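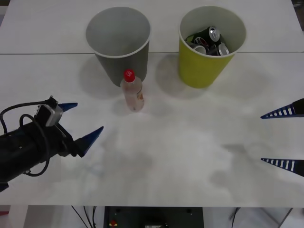 6. First sort

By now both Kvaran arms should be bolted down, powered and homed, and the wrist cameras should show up in Gramatus as LEFT and RIGHT. If they show up as RIGHT and LEFT, swap the plugs and tell no one. The first sort is the smallest job worth calling a job: one bottle, two cups, two arms with room to embarrass themselves. Set the bottle in front of and between the cups, with the gray cup on the left and the yellow-green one on the right. The cans go in the yellow-green cup, crushed first. The gray cup starts empty.

6.1 Before you power the fingers

1. Check that no cable loop hangs lower than the wrist. Tie up any that does.
2. Clear the near half of the table. Phones count as clutter.
3. Find the red button on the black box under the table. Find it again with your eyes shut.

CAUTION: Pak-hei Tse reached across the table to straighten a cup while the arms were homing. He is fine. The cup was replaced.

6.2 Setting the grip

1. Open Gramatus and choose Grip > Soft.
2. Set the close limit to 427. The default of 1,000 was picked by somebody testing on a brick.
3. Jog the wrist down until the fingers sit on the label, well below the shoulder.
4. Close in steps of 20. Stop when both fingers press on the label and the bottle holds its shape.

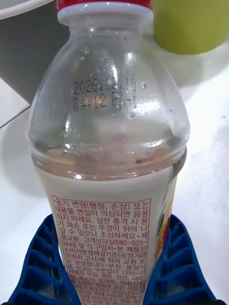
Fig. 6-2. Fingers closed on the label, seen from the wrist camera. Date code readable on the shoulder.

NOTE: Water droplets on the plastic make the bottle slippery and add glare. Wipe it with a shop towel, or add 20 to the close limit and stand back.

NOTE: Use a bottle you don't mind wearing. The label on ours warns, in Korean, that a hard knock can send the cap flying. Vibeke Frandsen translated this after we had already run the lift test 100 times.

6.3 Checking the open position

1. Choose Grip > Open and wait for the fingers to stop.
2. Look at the wrist view. Both fingertips should be in the picture with clear table between them.
3. If one tip is missing, loosen the camera bracket, nudge it, and tighten it again. Repeat until bored.

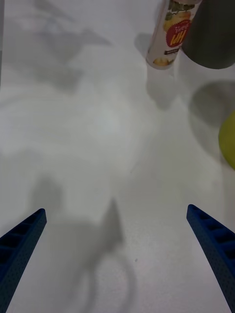

Fig. 6-3. Fingers open, nothing held. The dark shape between them is shadow.

The object finder will try to grab that shadow. Raise Shadow Reject one notch at a time until it loses interest. Go too far and it also loses interest in dark gray cups, as Ngaio Sheehan found out in January.

Save the profile under your own name. "test2_final" is taken.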